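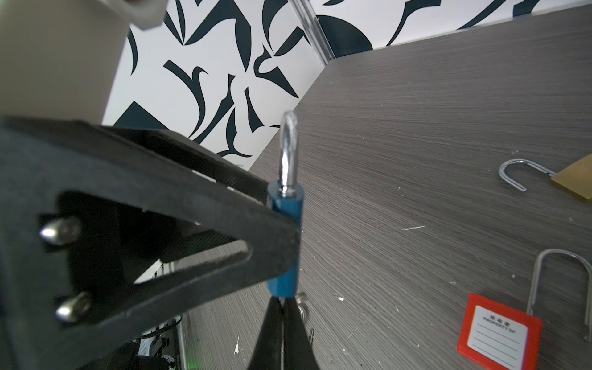 My nan kept her bike in the hallway for 67 years and never once locked it. I, on the other hand, have had three pinched, and the last one went from outside a bakery in Grarongate while I was choosing a bun. A cinnamon one, if you're wondering (it was very good, and I ate it walking home in the rain).

So this summer I decided to learn how locks work. Properly, with my hands!

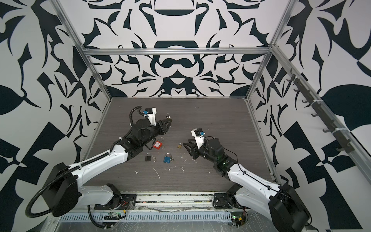
Words by Hanne Lauritsen
28 January 2019

The class runs in the back of Plovora, a hardware shop that smells of oil and birdseed. Ruan Modise teaches it, and he starts everyone on a clear plastic practice lock so you can watch the pins jump about. I thought I'd be hopeless. I was, for most of an hour, and then something clicked and I yelled so loudly that a bloke buying hinges came over to congratulate me.

"Lighter," Ruan kept saying. "You're not opening a jar of pickles."

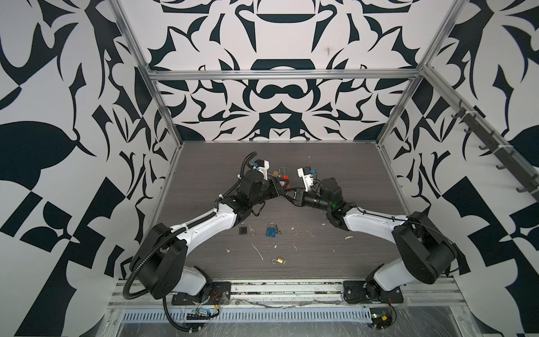
Black-and-white patterned walls surround the dark grey work surface.

I went home and practised in front of the telly, tension wrench in one hand, cuppa going cold beside me. My neighbour lent me an old book by someone called Hjaltadóttir, who reckons a village locksmith in 1636 was paid partly in cheese. I'd take that deal.
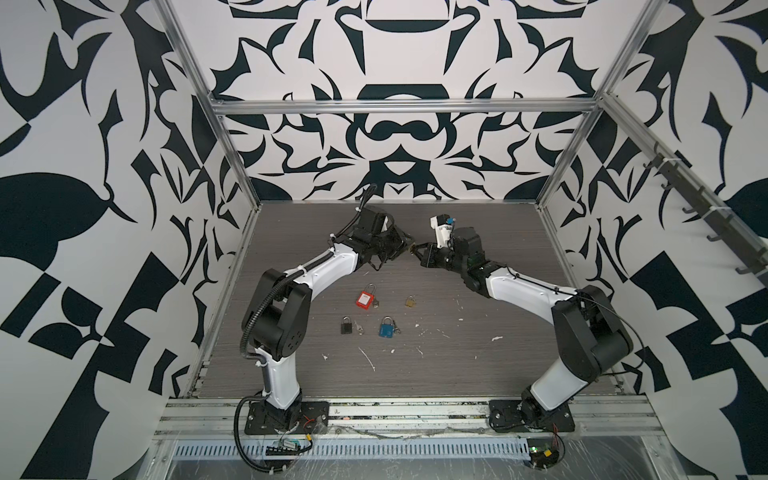 What I hadn't expected was how much I'd change at home. I've moved the spare key out of the flowerpot, for starters, and I finally spent $250 on a decent Gatinard lock for bike number four. The key drawer was harder. Five padlocks and some loose keys on a tabletop, like the lot here, is pretty much what I tipped out of mine, and matching them up took me all of a wet afternoon. One key still fits nothing I own. I've put it back in the drawer.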